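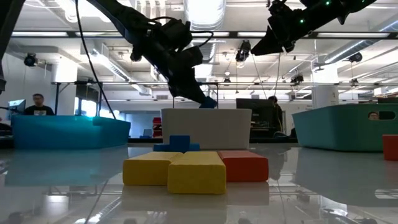
图片来源：Griria 自动化支持部（摄影：Letay Moges）

打印本页 | 通过电子邮件发送

4月
整理：Noman Chaudhry，Griria 现场支持组

工单：双臂积木收纳单元右臂夹爪间歇性通信超时
严重等级：2
设备所在地：Sivevier 试验大厅
申报单位：Plondico 项目组
申报人：Nkechi Okonkwo
主责工程师：Noman Chaudhry
协办：Letay Moges（现场）、Halima Rweyemamu（控制软件）
审核：Jordan Lambert
状态：已解决，转入观察

一、申报内容

以下为申报人原文，仅更正错别字。

“双臂单元在执行积木收纳任务时，右臂夹爪不定时停止响应。停止时夹爪保持原有开度，手臂其余关节仍可受控，控制台提示夹爪通信超时，随后整机进入保护性暂停。复位后可继续运行，但间隔一段时间后再次出现。故障多见于右臂伸向右侧料盒放料时，左臂未见同类情况。本周任务安排较紧，请尽快派员处理。另，视觉侧近期也有误识别，表现为在无积木的台面位置上给出抓取候选，不确定与夹爪故障是否有关，一并报告。”

申报人随单附上控制台日志一份，内含自上次例行保养以来的全部任务循环，共 1,036 次。经支持组核对，日志连续，无缺段，可以作为分析依据。

二、设备配置与现状

本单元为桌面式双臂工作单元。两条黑色机械臂分别安装于黑色铝型材框架的左右两侧，相向布置，框架内为白色工作台面。两臂末端均为平行夹爪，夹爪动力与通信共用一根线缆，自腕部后方引出，留出弯曲余量后沿前臂返回基座。台面后部按任务要求摆放料盒，积木为蓝、黄、红三色木制件，由操作员在每次任务开始前随意摆放。

夹爪控制板固件为现行发布版本，控制软件由 Khattak 平台统一下发，两臂版本一致。申报人确认，上次例行保养后未更换过机械部件，未调整过关节零位，但曾因调整料盒位置重新示教过右臂的放料点。此项变更当时未登记，系本次询问后补报。

与故障有关的其他情况如下。

右臂放料点在重新示教后较原位置更靠外，手臂在该点接近水平伸展，腕部线缆的弯曲方向与原先不同。

夹爪壳体上的指示灯在故障期间始终为绿色。该灯仅反映夹爪控制板供电正常，不反映通信状态。操作员据此曾判断夹爪本体无故障，并优先检查了主控制器，占用了部分时间。

大厅顶部照明为长条形灯具，白色台面反光较强，灯具与积木的倒影在部分角度下较为明显。视觉误识别的分析见第六节。

三、初步判断与排查顺序

支持组在到场前通过电话与申报人核对了现象，并列出以下待查方向：夹爪控制板过热保护；供电电压跌落；通信线缆或接插件接触不良；总线上存在重复地址或终端匹配异常；控制软件的超时阈值设置不当。

考虑到故障与手臂姿态有明显关联，线缆和接插件列为首要怀疑对象。为避免先入为主，现场仍要求按供电、总线、线缆、软件的顺序逐项检查，每项检查完成后恢复原状，再进行下一项，并由执行人即时记录。主责工程师要求，在原因确认之前不得更换任何部件。

四、现场处理记录

09:10　Letay Moges 到场，与 Nkechi Okonkwo 完成交接。单元由操作员停至安全姿态，驱动断电，急停按下并挂牌。目视检查两臂外观，未见碰撞痕迹。框架紧固件逐一复核，无松动。台面有若干擦痕和污渍，与正常使用相符，未作处理。

09:35　恢复供电，不使能驱动，测量左右两臂基座处的供电电压。两侧读数一致，在允许范围内。保持记录，手动开合夹爪，电压无可见跌落。

09:50　使能驱动，令右臂在台面中部上方反复开合夹爪，未出现超时。改由左臂执行相同动作，未出现超时。

10:05　令右臂移至放料点并保持。夹爪连续开合，开始一段时间正常，随后出现一次超时，控制台进入保护性暂停。指示灯保持绿色。现场人员以手背靠近夹爪壳体，无异常温升。读取控制板内部温度，低于告警值，过热保护方向予以排除。

10:20　复位后重复上述步骤，同时在主控制器侧抓取总线报文。超时发生时，右臂夹爪的应答帧先出现校验错误，随后完全缺失，其余节点应答正常。总线地址表核对无重复，终端匹配测量正常。总线整体异常的方向予以排除。

10:40　Halima Rweyemamu 远程接入，检查 Khattak 平台下发的参数。右臂夹爪超时阈值与左臂相同，均为出厂设定。Halima Rweyemamu 指出，若临时放宽阈值，控制台报警次数可能减少，但应答帧缺失的事实不变，且会推迟保护动作，因此不建议以此作为处置手段。主责工程师同意，阈值维持不变。

11:00　驱动断电后，由 Letay Moges 检查右臂腕部线缆。放料姿态下，线缆自夹爪后方引出后形成的弯弧明显收紧，线缆在接插件出口处承受侧向拉力。轻触线缆，可感到插头在插座内有微小晃动。相同姿态下对左臂作镜像检查，左臂线缆弯弧较为宽松，插头无晃动。

11:15　在断电状态下接入通断测试仪，由一人托住右臂末端，另一人沿线缆走向缓慢施加轻微拉力。通信线对出现短时断开，撤去拉力后恢复。供电线对在相同操作下保持导通。该结果与“指示灯常绿、应答缺失”的现象相符。

11:30　拔下插头检查。锁紧卡扣未完全到位，卡扣一侧有轻度磨损。插针无弯曲、无变色。插座内部清洁。对通信线对端子作保持力检查，其中一个端子低于检验要求。

11:45　主责工程师确认可以进入处置阶段。上午工作结束，单元保持断电挂牌状态。

13:30　恢复工作。更换右臂夹爪线缆组件，使用 Griria 备件库现存的同型号件。旧组件装袋并贴标签，留存供审核人复查。

13:50　重新布置右臂腕部至前臂的走线。将第一处固定点向前臂方向后移，使腕部在全部任务姿态下均保留弯曲余量。固定带收紧至线缆不能滑动、护套不被压扁的程度。

14:10　断电状态下，手动将右臂依次移至取料区各角、台面中部和放料点，逐一观察弯弧形态和插头受力。放料点处插头不再受侧向拉力。腕关节转至软件限位时，线缆未与夹爪指部或前臂壳体发生钩挂。

14:25　左臂线缆作对照检查。锁扣完整到位，固定点位置维持不变。

14:40　恢复供电，执行关节回零和夹爪行程标定。标定结果与存档数据比较，差异在允许范围内。

15:00　开始低速验证。右臂夹取积木并移至右侧料盒上方，保持后放下。操作员全程站于急停旁。

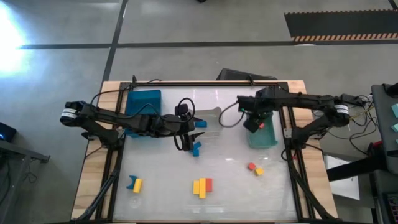

低速验证：右臂夹爪夹持红色小积木，位于青色料盒上方。

15:20　低速验证完成，无超时，总线报文无校验错误。转为任务速度，由操作员按日常方式摆放积木，双臂同时参与。

15:45　任务速度下未见异常。右臂放料后返回时，线缆弯弧有轻微摆动，未触及其他部件。Letay Moges 认为摆动幅度可以接受，记入观察项。

16:10　启动连续验证程序。现场人员每隔一段时间巡视一次，其余时间由 Halima Rweyemamu 远程监看报文。

五、原因认定

直接原因：右臂夹爪线缆插头锁扣未完全到位，加之通信线对端子保持力不足，在插头受侧向拉力时发生瞬时断开，夹爪应答帧丢失，控制器按设定判定超时并进入保护性暂停。

诱发因素：右臂放料点重新示教后外移，手臂接近水平伸展，原有走线方式不再适用，腕部线缆余量不足，使插头在每次放料时均受拉。

管理因素：重新示教放料点未按变更登记，因而未触发走线复核。现行操作规程只要求在更换末端工具或调整安装位置时复核走线，未将放料点变更列入。

关于锁扣为何未完全到位，现有资料不足以作出认定。上次例行保养的记录中有“右臂夹爪插头已检查”一项，未注明检查时是否曾拔插。询问当时的执行人员，答复为不能确定。本工单不再就此追究，相应要求已写入第八节。

日志复核结果支持上述认定。日志中的夹爪超时全部出现在放料点示教之后，并集中于右臂接近放料点和在放料点保持的时段。示教之前无同类记录。日志中另有少量抓取失败，经比对报文，应答均正常，与本故障无关，归入视觉问题处理。

六、视觉误识别

申报人所报误识别与夹爪故障分别核查。Halima Rweyemamu 调取了误识别时段的视觉记录，发现错误候选主要落在两类位置：一是积木前方的倒影处，黄色积木的倒影尤为常见；二是灯具在台面上形成的亮带附近。前者的颜色与积木接近，后者的边缘较直，均可能被当前分割参数误认为木块表面。

误识别与夹爪超时在时间上无对应关系，判定为两个独立问题。误识别不影响人身与设备安全，但会使机械臂对空抓取，增加循环时间，并在个别情况下使夹爪指端接触台面。

现场采取了以下临时措施。

将视觉候选的最低高度门限启用。该参数此前在本单元上未启用，原因为早期深度标定误差偏大。本次重新标定后，误差已满足启用条件。

要求操作员在任务开始前以无尘布擦拭台面。擦拭不能消除倒影，仅可减少污渍造成的额外候选。

建议申报单位考虑改用哑光台面或加铺哑光垫。该项涉及费用，由 Plondico 项目组自行决定，支持组可提供与现有框架尺寸相符的裁切图。若更换台面，须重新进行深度标定，并重新核对夹爪最低下探高度。

启用高度门限后，平放的薄积木是否会被漏检，需另行确认。现场以平放的蓝色积木作了简单试验，能够被识别。其他形状未逐一试验，已请申报人在日常任务中留意。

七、验证结果

连续验证程序于 16:10 启动，设定为右臂放料 500 次，双臂其余动作按正常任务执行，中途不对线缆作任何干预。程序当日未能完成，下班前由操作员正常暂停，次日继续执行至结束。

验证期间夹爪超时未再出现，总线报文未见校验错误。期间发生过一次人工停机，系操作员整理台面积木所致，已在日志中注明，不计为故障。

验证结束后断电复查：插头锁扣到位；固定点未移动；护套无压痕及磨损；夹爪指部开合行程与标定值一致。

Nkechi Okonkwo 在验收栏签字确认，并附意见：“右臂恢复正常使用。请支持组明确今后移动料盒是否均需报告。”

答复：移动料盒本身无需报告。凡因此修改放料点、过渡点或抬升高度，均须登记，并按第八节的要求复核走线。

八、维护要求

下列要求自本工单关闭之日起适用于本单元，并由支持组纳入保养文件第 4 版。

放料点或其他示教点变更后，应在断电状态下将相应手臂手动移至新位置，确认夹爪插头不受侧向拉力，线缆弯弧不触及相邻部件。确认人应在变更登记表上签字。

例行保养中的插头检查应写明检查方式。仅目视检查的，写“目视”；经过拔插的，写“已拔插”，并由第二人确认锁扣到位。

夹爪壳体指示灯为绿色时，不得据此判断夹爪通信正常。通信状态以控制台报文计数为准。操作台旁的快速处理卡已按此修改，旧卡收回。

出现夹爪通信超时时，操作员可复位一次并继续任务。同一班次内再次出现的，应停机并报告，不得反复复位。停机前如夹爪内仍夹有积木，先将手臂移至台面上方低位，再由人工托住积木后松开夹爪。

固定带应使用备件清单所列型号。更换固定带时不得以胶带替代。本次检查中未发现此类情况，列入此条系应审核人要求。

两臂走线应分别存档。左臂的固定点位置不得直接套用于右臂，两臂的放料姿态并不对称。

九、遗留事项

（一）旧线缆组件由 Jordan Lambert 送检，确认端子保持力下降属于个别情况还是批次问题。送检结果另行通知。在结果返回前，备件库中同批次组件暂缓发出，已装机的组件按现有要求使用。

（二）右臂线缆在快速返回时的轻微摆动列入观察。下次例行保养时检查护套对应位置。若有磨损，加装护套管。

（三）Khattak 平台控制台的超时提示目前只显示“夹爪通信超时”，未区分校验错误与应答缺失。Halima Rweyemamu 已提出改进申请，由平台维护方排期。

（四）台面反光的长期措施，待 Plondico 项目组答复。

（五）放料点变更的补登记由 Nkechi Okonkwo 办理，变更原因填写“调整料盒位置”，新旧点位数据均须附上。已收到新点位数据，旧点位数据待从备份中导出。

十、往来记录

Nkechi Okonkwo：请问验证期间是否可以安排其他人员在台面旁工作？后面几台显示器处有同事需要使用座位。

Noman Chaudhry：可以使用显示器处的座位。验证运行时，人员不得将手伸入框架范围，也不得从料盒后方取放物品。操作员应保持对台面的视线，不得离开急停。

Nkechi Okonkwo：已通知。另，误识别的高度门限启用后，操作员反映抓取速度略有变化。

Halima Rweyemamu：候选筛选增加了一步计算，影响应当很小。请提供一段任务日志，由我比对启用前后的循环时间后答复。

Halima Rweyemamu：日志已看。筛选步骤的耗时可以忽略，循环时间的差别主要来自积木摆放较密，规划器选择了较高的抬升路径。参数不作修改。

Letay Moges：补充一点。两块积木紧靠摆放时，夹爪指部下探空间不足，规划器会先尝试抓取外侧积木。这是正常行为，操作员无需手动分开。

Jordan Lambert：审核意见如下。原因认定证据充分，同意关闭。处理记录中 10:05 一条以手背判断温升，虽随后读取了控制板温度，仍请今后直接以读数为准，人员不应在驱动使能时靠近夹爪。请在记录中保留原文，并在培训中说明。

Noman Chaudhry：意见接受。已通知现场组，并将该条加入本月培训内容。

Jordan Lambert：同意关闭。观察期至下次例行保养为止，期间如再次出现同类超时，重新打开本工单，不另立新单。

状态变更：处理中 → 已解决（观察）
变更人：Noman Chaudhry

打印本页 | 通过电子邮件发送

相关条目
夹爪行程标定操作说明（双臂单元）
腕部线缆走线与固定点存档要求
示教点变更登记表填写说明
Khattak 平台：超时报警与复位权限
反光台面上的深度标定注意事项

近期工单
Sivevier 试验大厅：左臂基座接地线更换
Plondico 项目组：控制台账户权限调整
备件库：夹爪指端软垫到货通知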